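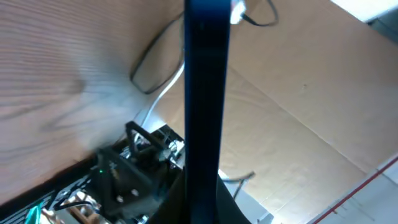
By Beniteck
Club correspondent, Jarnport

Halvorsen Hall, just gone half four, and the robotics club is already arguing over cables. Nothing heated. One member wants them tied down, another says tie them down and the arm can't turn. The club lead, a maths teacher the rest of the week, lets them get on with it.

"Cables are most of what we do," she tells me. "People come along thinking it'll be code. Then they spend a month learning where to put a wire so it doesn't snag."

The project is called Morkero. Two arms sharing a table, each with its own gripper, and the students have to get them doing small everyday jobs. Pick up, hold, put down. The regional meet is in February and the entry has to run for 80 seconds without a hand touching it. Last year's lasted over half of that before a joint gave up.

I asked one of the older students what the hardest bit is. She doesn't need to think.

"Letting go. Everyone asks about grabbing. Grabbing is fine, you just close it. Letting go of something so it stays where you wanted, that's weeks."

Another member, younger, does the brackets. The first design snapped, the second was to thick and got in the way of the screws. "I've got a box of the bad ones at home," he says. "My mum wants it gone."

Phones are the current headache. Flat, slippery, dear to replace. The club worked up to them, sponges first, then a paperback, then a block of wood the right size.

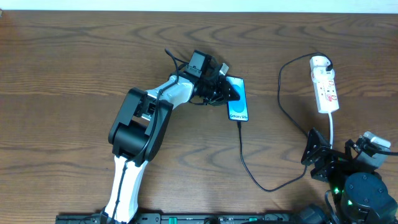 Photo: Jarnport Robotics Club

"You grip it too gently and it slides, too hard and you're pressing buttons," says the student in charge of the phone task. He's written 224 test runs into a notebook, in pencil, with a column for swearing (marked by a small star). Would he let the arm hold his own phone? "No. Well. Maybe by February."

Money comes up, it always does. The club has 3000 to last the year, and motors eat most of that. The lead would like a spare set. She'd also like a cupboard that locks and a room they don't have to clear for the choir at six.

What do they get out of it? Shrugs, mostly. One says it looks good on a form. The bracket lad says he likes it when something he drew at teatime is bolted on the next day. The older student is off to study nursing and plans to keep coming untill she leaves.

"I'm not going to do this for a job," she says. "I just want to see it put the thing down properly."

Then somebody calls her over, one of the joints is making a noise again, and that's the end of the interview.

Last updated: February
Home | Clubs | Events | Join us | Contact
Filed under: Students and Projects, Robotics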